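3.2 Play food in the survey

I asked parents to list every pretend-food toy in the house, and 2,143 of them wrote back – far more than I'd hoped for! Stacking burgers came up again and again, usually with a ruffled lettuce leaf and a fat tomato slice (Figure 1a).

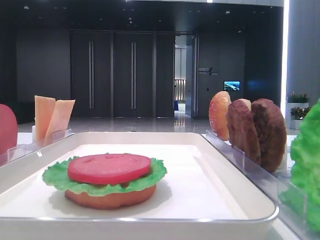 3.3 Naming the pieces

My favorite part. Kids in the Barnau group called nearly anything round and flat a "cookie," whatever color it was, while the Mornance kids wanted to know what went on top of it first. I used round slices for this bit (Figure 1b).
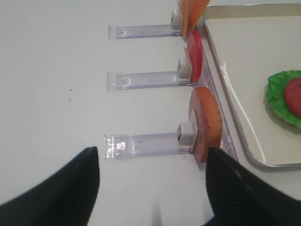 Figure 1. Play food: (a) burger layers; (b) round slices in clips.

3.4 What I left out

Wooden sets, mostly.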